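Pekedix Fringed Throw, White with Black Stitching - my review after a month of use

Reviewed by Shona Katene, December 31, 2022

I bought this from the Nellasano shop in Stostville at the start of the month, after going back and forth over it for far longer than anyone should over a blanket. I wanted something white for the sitting room, with a bit of life to it, and most of the plain ones looked like hospital linen to me. The little black dashes won me over - they run in loose rows across the cloth and keep it from looking too precious. 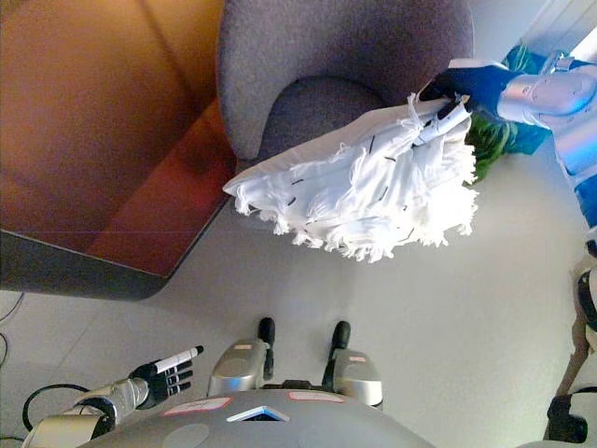
The throw by the gray armchair, fringe side down.

Now, the fringe! There is a great deal of it, thick and shaggy, and if you like your edges neat you may want to look elsewhere. I love it. My sister thinks it looks like a sheepdog (she has a point, but she also borrowed it twice over the holidays). It does pick up crumbs, so I give it a good shake out the back door every few days and comb the strands through with my fingers.

I've washed it twice now, cold and gentle, as the tag says, and laid it flat on a towel overnight. No shrinking that I could measure, and the stitches held. The fringe came out of the first wash in a sorry tangle - give yourself 17 minutes and a cup of tea to sort it out. The second time I put it in a mesh bag and it was much better.
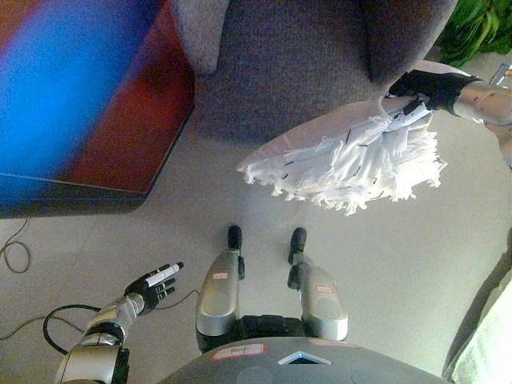
Color was my other worry, as white can go so wrong next to the wrong thing. I had a Văduva throw before this one, a creamy shade that turned yellow beside anything cool. The Pekedix sits very nicely with the textured gray of the armchair, and even against a pale round tabletop the black stitches give it enough contrast to stand out. It would suit a darker room too, I'm sure.

There were 237 reviews on the shop page when I ordered, and a good many grumbled about shedding. Mine dropped a few threads in the first week and has been fine since. I'd take off half a star for the tangling and buy it again in a heartbeat, probably in the bigger size so it covers my feet.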